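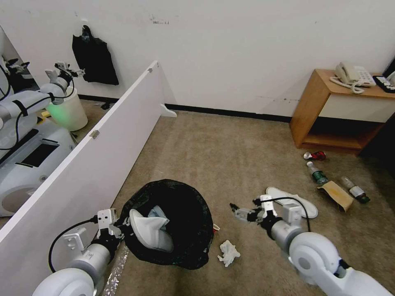 Household Manipulation Group, Department of Mechanical Engineering, Gastley Institute of Technology

4. Floor Clearing with an Open Bag

4.1 Task and workspace

The third task in our set asks a two-armed robot to collect loose items from a carpeted floor and place them in a trash bag. One gripper holds the bag by its edge and the other does the picking. We chose this task because the container has no fixed shape. A bin stays where it is put, but a bag sags, folds over and moves each time something is dropped into it, so the policy has to keep track of the opening as well as the next item.

Figure 4. The bedroom workspace from the head camera. The left gripper holds the edge of the bag while the right gripper is open over the floor. A slipper and a light blue cloth are already inside the bag. A second robot works on the other side of the partition.

The workspace is set up as a small bedroom corner with a nightstand against the back wall. Items are spread at different distances from the bag. In the layout in Figure 4, a crumpled tissue lies right next to the bag, an upturned slipper lies past the right gripper, and a crushed can, two small glass bottles and a flat piece of cardboard are grouped near the base of the nightstand. The telephone on the nightstand is not a target. Objects on furniture are to be left alone, and touching one ends the trial as a failure.

We count slippers as trash in this task. Earlier readers of the draft asked about this, and the reason is that we wanted at least one large, stiff object that changes the shape of the bag. A slipper pushes the sides out and often helps hold the mouth open. Cloth does the opposite and can hang over the rim, where later items catch on it.

4.2 Data and training

Demonstrations were recorded by teleoperation. The training set for this task has 163 episodes, collected by 3 operators. Each episode starts with a new placement of the items, and the bag is set down by hand with its mouth partly open. Operators were told to keep hold of the bag until the last item was in, but were free to pick items in any order. Most started with whatever was closest.

We compare two policies. The first, Ondby, predicts the motion of both arms together from the head view. The second, Wanyama, uses the same network and the same data but adds a small module that estimates the outline of the bag opening at every step. The estimate is passed to both arms, so that the holding arm can lift or turn the rim before the picking arm arrives.

4.3 Results

Each policy was run for 16 trials on layouts not used in training. A trial counts as a success when every target on the floor is inside the bag at the end and the bag has not been dropped. Ondby succeeded in 6 trials and Wanyama in 11.

The most common failure for Ondby was a release over a closed or folded rim. The item slid down the outside of the bag and came to rest against it, where it was hard to see from the head camera. The policy then went on to the next item as if the drop had worked. Wanyama made this mistake less often – the holding arm usually pulled the rim up first – but it was slower, and it sometimes kept adjusting the bag when the opening was already wide enough.

Small items were a problem for both policies. Scraps of tissue that lay close to the bag were often missed, and in two trials the bag was dragged over one. Glass bottles lying on their sides rolled when a finger touched them early. Cans were easier to pick up, including crushed ones.

Reach also mattered. Items near the nightstand are far from the bag, and the robot has to either move its base or carry each item back across the carpet. Operators tended to move the base and bring the bag along. Both policies learned this, but the bag changed shape during the move, and Ondby did not recover well from that.

4.4 Limits

All trials were run in one room with one type of bag. We did not test thinner bags or hard floors, where the bag would slide more easily. We also did not ask the robot to tie or carry away the full bag. That step is covered by the Gendelell task in Section 5.

Teleoperation for this task was led by Noémie Pichon. Kwok-wai Shek wrote the opening estimator and scored the trials.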